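Drehscheibe im Vorratsschrank: Ordnung oder nur mehr Plastik?

Seit Jahresbeginn haben uns zu keinem Küchenthema so viele Zuschriften erreicht wie zu den drehbaren Vorratstellern. Die Haushaltsberatung in Prallamitz hat im März sogar einen Abend dazu angeboten, und der Versandhändler Edetti bewirbt sein Sortiment mit dem Versprechen, man werfe damit weniger Lebensmittel weg. Belege dafür haben wir gesucht und keine gefunden.

Die Idee ist ja alt. Ein runder Teller, ein Lager in der Mitte, außen ein Rand, damit beim Drehen nichts herunterfällt. Neu ist vor allem der Preis. Für das Modell von Kwofie mit 60 Zentimetern Durchmesser zahlt man inzwischen so viel wie früher für ein ganzes Regal. 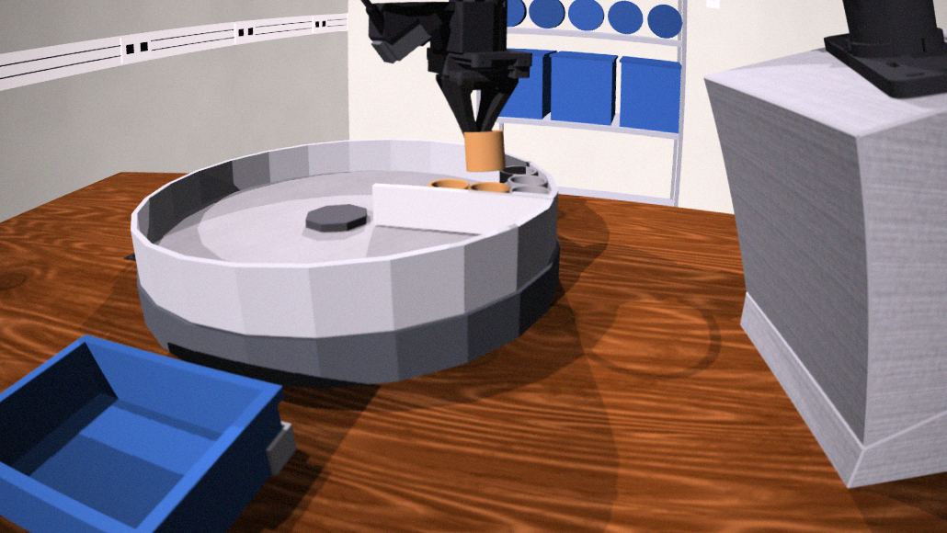 Runder Teller mit niedrigem Rand und Trennwand

Rechnen wir kurz nach. Ein runder Teller in einem rechteckigen Fach lässt die vier Ecken leer. In einem quadratischen Fach geht auf diese Weise gut ein Fünftel der Stellfläche verloren, in einem länglichen noch mehr. Wer ohnehin zu wenig Platz hat, und das sind die meisten, die solche Teller kaufen, hat nachher weniger davon. In der Werbung stehen dann 15 gleich hohe Gläser mit gleichen Deckeln auf dem Teller. In unseren Schränken stehen Mehltüten mit Wäscheklammer, eine angebrochene Packung Grieß und die Essigflasche, die sich beim ersten Schwung verabschiedet.
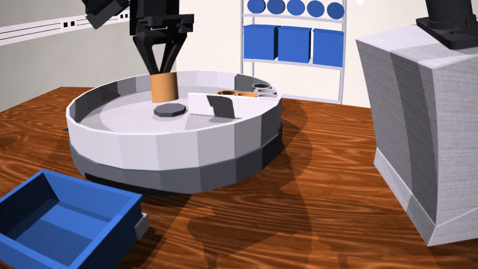 Dazu kommt die Frage, was man überhaupt drehen will. Für Gewürze und kleine Flaschen lassen wir die Sache gelten, da sieht man das Etikett und muss nicht die halbe Reihe ausräumen. Konserven kann man ebenso gut stapeln. Und Nudeln gehören in eine Schublade — wer keine hat, nimmt einen Schuhkarton und zieht den heraus. Kostet nichts, nutzt auch die Ecken und lässt sich abends um sechs mit einer Hand bedienen.

Bleibt der Eckschrank, das Lieblingsargument der Hersteller. Der Laden Goretness gibt für seinen Einbauteller eine Traglast von 20 Kilo an. Ob das auch bei einseitiger Beladung gilt, steht nirgends im Prospekt. Auf unsere Nachfrage kam ein Rabattgutschein.

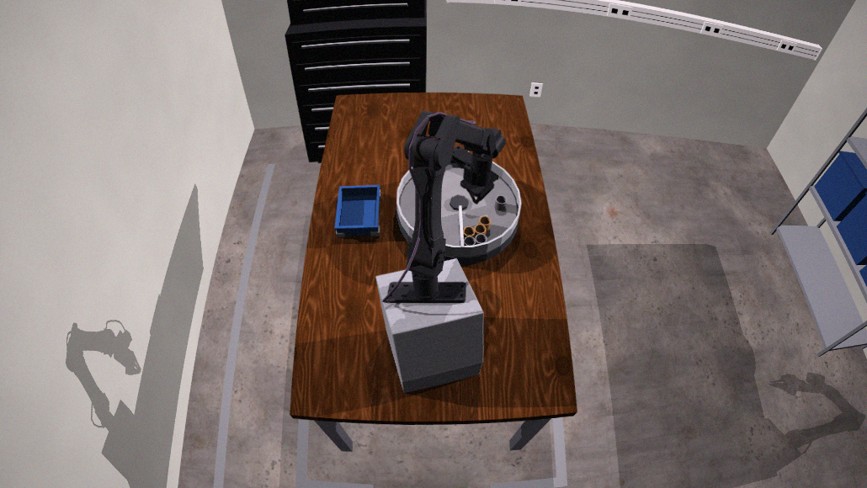 Eine Leserin hält dagegen, sie habe seit dem Einbau keine einzige abgelaufene Dose mehr hinten im Eckschrank gefunden, und das sei ihr die verlorenen Ecken wert. Früher habe sie für die Linsen auf den Knien gelegen. Das glauben wir ihr gern. Wir fragen uns nur, ob einmal gründlich ausräumen nicht denselben Erfolg gehabt hätte.

Unser Rat bis auf Weiteres: Fach ausmessen, den größten Topfdeckel hineinlegen und schauen, was daneben noch Platz hätte. Wer dann immer noch drehen möchte, fängt mit einem kleinen Teller für die Gewürze an und behält den Kassenzettel. Erfahrungen, gute wie schlechte, nehmen wir weiter entgegen, bitte höchstens 200 Wörter.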